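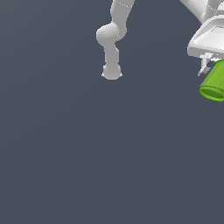 Slide 1. Title slide. Green container, upper right.

Leave it up while people find seats. Wait for the door to stop banging.

Hello, I'm Edem Kyei, and I've been asked to talk about meetings. You have come to a meeting to hear it. I'll be 20 minutes, which is what Guðlaug Holst told us in May before the budget review. Some of you are still hungry from that one.

Slide 2. The invite
When I joined Meireles, my calendar had a recurring event called "Sync (new)". I went for a year. I never found the old one. Ask for hands: who has a meeting they couldn't explain to their mother? (Pause. Managers will look at the floor.)

Slide 3. The numbers
We sent a survey to 200 people. It had one question: what got decided in your last meeting? The most popular answer was the date of the next one. Don't rush this. Sip water.

Slide 4. What we tried at Custik
– Agenda in the invite, or people may decline.
– Whoever calls it writes the notes. Attendance at optional meetings fell off a cliff.
– Notes no longer than a postcard. Ajith Salian's first set ran to 4000 words, with an appendix. Ajith is here today, so be nice.

Slide 5. The quiet ones
Slow down here. Cuiping Lei spotted the mistake in the Prastetti contract two weeks before the rest of us did. She'd have said so, but we had moved on to parking. Now we go once around the table before anyone speaks twice. It feels like school for a week or so.

Skip slide 6 if running late.

Slide 7. Questions. If there are none, ask Ajith about the appendix.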